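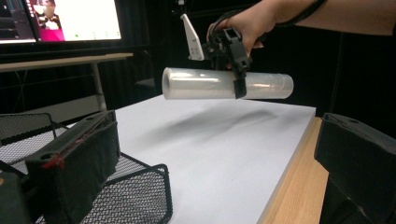
Trasberg Hand Stretch Wrap, Clear

We switched our whole packing bench over to this wrap in July and I still get a little happy every time I start a new roll. It clings to itself and leaves hardly any residue on painted wood or glass, so it's great for bundling chair legs, picture frames, garden stakes – anything awkward, really!

Film stretches up to 138 percent before it starts to thin. Pull it snug, overlap each turn by half, and press the tail down with your palm. Four turns will hold most drawer fronts shut for a move. For mattresses, go with the wide roll and get a second person to help (Weronika Zieliński wraps hers standing up against a wall, and it goes much faster).

Sizes: narrow, wide
Core: cardboard, fits the Nartey handle
Sold by: single roll or case of 4
Store: flat, out of direct sun
In stock at Jirnham: 3,036 rolls

The Nartey handle is sold separately and comes in a pack of 2. Old cores can come back to the Jirnham counter with your next order.

Questions about case orders or mixed sizes go to Ohemaa Acheampong at the Jirnham counter.

Page updated 2023-02-13

See also: Tristovine paper tape, corner guards, moving blankets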